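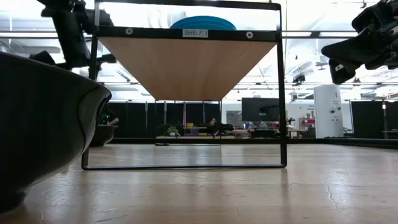

Mit Regalböden kriegt man doch keine Küche wieder in Ordnung, schrieb Zupan in unsere Gruppe, als ich gerade mal zwei Wochen am Thema saß. Ich fand das damals ziemlich gemein, muss aber zugeben, dass ich den Satz danach ständig im Kopf hatte. Zupan ist in unserer WG-Gruppe der Name für alle, die im dritten Stock wohnen (fragt nicht), und im dritten Stock wird eben viel gemeckert.

Projektbericht: Wer räumt wo was hin? Ordnung in Gemeinschaftsküchen
Abgabe 18.7.19

Wie ich zum Thema gekommen bin

Eigentlich wollte ich etwas über Mülltrennung machen. Das wollten im Seminar aber schon drei andere, und außerdem hatte ich an dem Morgen zum vierten Mal in einer Woche meine Müslischale nicht gefunden. Also: Küchen! Genauer gesagt die Frage, warum in Küchen, die sich viele Leute teilen, jedes System nach kurzer Zeit zusammenbricht, und ob man mit Beschriftungen etwas daran ändern kann. Untersucht habe ich zwei Wohnheime, Haus Eltance und Haus Skilton. Im Eltance wohne ich selbst, das ist methodisch natürlich nicht ideal, dafür kam ich jederzeit in die Küche.

Was ich gemacht habe

Zuerst gab es einen Fragebogen, elf Fragen, eine Seite. Ich habe 100 Stück gedruckt und unter den Türen durchgeschoben, was eine blöde Idee war, weil im Skilton die Türen unten eine Gummilippe haben. Die restlichen habe ich dann in der Küche ausgelegt, mit einer Tüte Gummibärchen daneben. Die Gummibärchen waren schnell weg, die Fragebögen kamen langsamer zurück.

Danach kam das Beschriften. Jedes Fach in der Eltance-Küche hat einen Namen bekommen, erst einfach nach Zimmern, später nach Dingen: Schalen, Töpfe, Gewürze, Tee. Im Skilton blieb alles, wie es war, das war meine Vergleichsküche. Und dann habe ich den ganzen Juni über abends notiert, was am falschen Platz stand. Am Ende standen 229 Einträge in meiner Liste, beide Häuser zusammen, und ich kann jetzt keine Siebe mehr sehen. Siebe stehen nämlich immer falsch! Für Siebe fühlt sich kein Fach zuständig, und aufhängen will sie auch keiner.

Was dabei rauskam

Fächer nach Zimmern funktionieren schlecht. Wer viel kocht, hat zu wenig Platz, wer nie kocht, hat ein leeres Fach und verteidigt es trotzdem wie einen Parkplatz. Nach der Umstellung auf Dinge wurde es im Eltance deutlich ruhiger, vor allem bei Schalen und Tassen. Bei Töpfen hat sich fast nichts getan, die bleiben auf dem Herd stehen, egal was am Fach steht. Im Skilton ging es munter auf und ab, je nachdem, ob gerade Klausuren waren (vor Klausuren ist die Küche übrigens am saubersten, das hat mich ehrlich überrascht).

In den Fragebögen war auffällig, dass fast alle sich selbst für ordentlich halten. Mehrere haben geschrieben, das Problem seien die Neuen. Die Neuen haben geschrieben, es habe ihnen niemand etwas erklärt. Daraus habe ich dann einen Zettel für den Einzug gemacht, eine halbe Seite mit einem kleinen Plan der Küche, und der hängt jetzt innen an der Kühlschranktür, wo ihn leider nur die Leute sehen, die im Stehen Käse essen.

Kosten

Insgesamt hat mich das Ganze rund 700 Seiten Druckkontingent gekostet, weil ich die Etiketten dreimal neu machen musste. Beim ersten Mal war die Schrift zu klein, beim zweiten Mal hat der Dampf vom Wasserkocher alles gewellt. Die dritte Fassung in Großbuchstaben auf Folie hält bisher. Das Etikettenband selbst kam aus dem Restposten im Dotisthorpe, dem Schreibwarenladen hinter der Mensa.

Was ich anders machen würde

Länger beobachten, auf jeden Fall auch über die Ferien. Nicht in der eigenen Küche forschen, irgendwann haben die anderen angefangen, Sachen absichtlich falsch hinzustellen, damit ich was zum Aufschreiben habe (sehr witzig, dritter Stock). Und ich würde vorher fragen, welche Fächer die Leute überhaupt wollen, und die Gewürze vom Herd wegnehmen, die verkleben dort alle.

Im Anhang stehen der Fragebogen, die Liste der Fachnamen und der Einzugszettel. Wer den Zettel für die eigene Küche haben möchte, darf ihn gern kopieren, nur den Plan müsst ihr selbst zeichnen.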